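Rechercher sur ce fil Rechercher
Accueil | Billets | Archives | Contact

1/ Petit fil du soir sur ma mère, Josiane Gautier, et sa façon de faire une valise. Elle part à Rudia en septembre, deux semaines, et la liste est déjà sur le frigo (elle la recopie au propre, si si !).
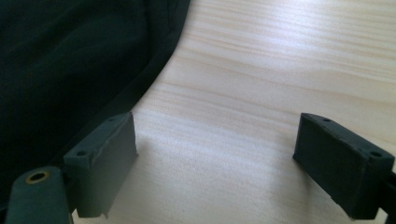 2/ Sa règle, c'est qu'on commence par ce qui se porte dans le train, et le reste suit. Moi je faisais l'inverse, et j'arrivais chiffonnée. Un tissu vert foncé comme celui-là, elle le garderait pour le dessus, à portée de main, vu que les wagons sont glacés même en plein été.

3/ Pour le bas, taille souple obligatoire. 67 ans et plus aucune patience pour les boutons, dit-elle.

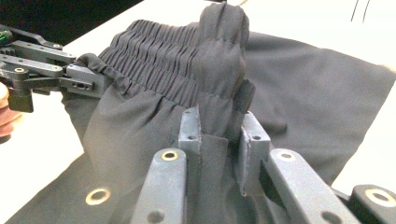
Pantalon noir, taille élastiquée.

4/ Mon amie Edit Tóth, elle, roule absolument tout, même les chemises. Elles en ont débattu tout un repas, c'était délicieux, et le gratin a refroidi. 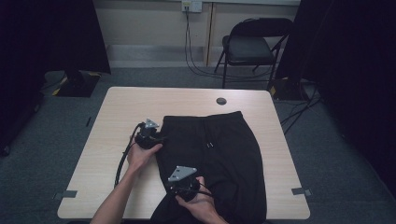 5/ LE BUDGET
100 euros pour les imprévus, 200 si je l'accompagne (je mange beaucoup de gâteaux, je l'avoue). Vos astuces pour les chaussures, je prends tout !

Imprimer | Envoyer par e-mail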